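Category: Club list / Manipulation

Aug 22, 2020
From: Piret Paulauskas
To: Wellivton robotics club list

Helju Zariņš wrote:
> Left arm misses the basket on about every soft toy pick.
> Do I retrain, or is it calibration? The log has 1,863
> grasps in it now.

Calibration first. Rerun the hand-eye routine for the left arm with 8 poses, then repeat the duck pick 5 times before touching the model.

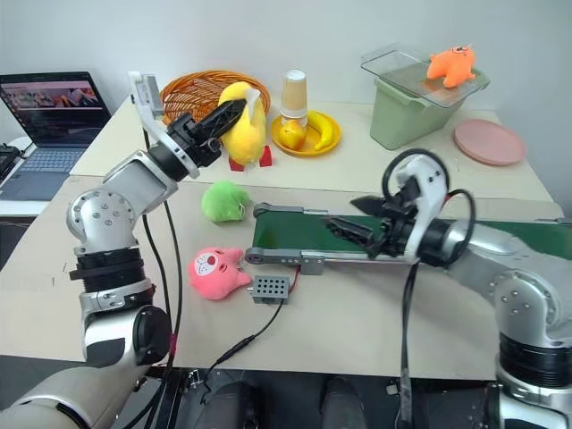
Keep the belt stopped until both arms pass. The right arm still uses the old wrist offset, so load the Siliña file and restart the controller. If the error stays over 2 mm, send me the log and leave the training set alone.

Piret

Recent in this list:
Gripper finger spares
Belt speed settings, Drulholm course
Perutum build notes, December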